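Clear desks, full cupboards: a second look at desk sharing

Posted in Workplace | 2 comments | Share

The pitch for shared desks has come back around, and this time it has a colour-coded floor plan. Ikside, the firm hired to look at how we use the Riis building, wants to cut assigned desks down to almost none and have everyone book a spot by the day. Their report says 70 per cent of desks were empty at the times they checked. I've read it twice and I still can't find what time of day they checked, or in which month. If it was January, half the second floor was on leave.

I'm willing to be talked into this. I don't love my desk. It faces a printer. But I've been through one of these changes before, at another employer, and what I remember is a line-up for the good chairs at 8:30 and a lot of people eating lunch with their coats on their laps.

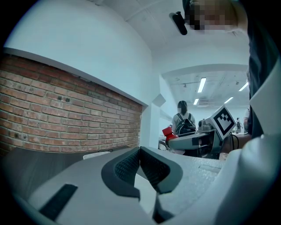

Hand-held gripper, with a white sleeve at right.

The savings are the part that gets repeated in meetings, so let's start there. The report puts the yearly cost of an assigned desk at $848. That figure takes in cleaning, power, furniture and a share of the lease. The lease runs whether anyone sits there or not, and the cleaners don't charge by the chair. Take those two out and I'd like to see what's left. I asked for the breakdown and was sent the same chart in a larger font.

There are 289 desks in the building now. The plan doesn't say how many will go. It says the number will be "right-sized over time", and I'd want that in plain words before anybody signs anything.

Then there's the booking software. We're being offered Vindau, which lets you reserve a desk from your phone and gives it away if you haven't checked in by 9:15. Anyone who drops kids at school can work out how that will go. Sandamali Bepari in payroll tried the demo and found she could book a desk beside her team only if her whole team booked before her. She asked if teams could be kept together and was told it was "on the roadmap". I've been on that road.

Where does the stuff go?

My bigger doubt is about things. Desk sharing depends on people not owning any. Everything you use is supposed to fit in a locker at night, and the desk goes back to bare for the next person. That might suit someone who works on a laptop and drinks from the office mugs. It doesn't suit accounts, who still get paper, or anyone with a proper footrest.

What tends to happen is that the clutter moves. It goes into trays, and the trays go onto whatever surface belongs to no one. Bottles and markers, spare cables, the good stapler. After a few months there's a table in every corner that everyone uses and no one will clear, and sooner or later an email about it with a red exclamation mark.

Chairs have the same trouble. The ones set up properly for somebody's back start to wander. People write their names on masking tape and stick it under the seat – I did this for three years and would do it again.

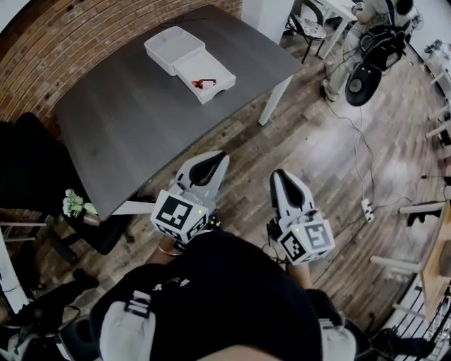
What I'd ask for instead

Sarahí Xolalpa, who ran the trial at the Brisano site, was good enough to answer my questions at length. She thinks it worked well enough for sales and poorly for everyone else. Her advice was to leave any team that sits together four days a week exactly where it is, and share only the desks that are plainly spare. She also said the lockers they bought were too shallow for a winter boot, and I pass that on for whoever does the ordering.

That seems sensible to me. I'd add a trial on one floor, with an end date written down at the start, and a count of desks in use done by us, at different hours, in an ordinary month. If the numbers hold up I'll say so in this newsletter and book my spot by the window like everyone else.

Comments on the plan can be left at the front counter or sent to the address below. Please say which floor you work on, as the last batch had no floors on them and we couldn't tell who was complaining about the blinds.

2 comments | 11 shares

Related items
The printer on the second floor: an update
Bike cage rules for winter
Why the kitchen taps were changed
Parking passes: who gets one and how

Contact the newsletter desk | Copyright Riis Building Staff Newsletter | Back to top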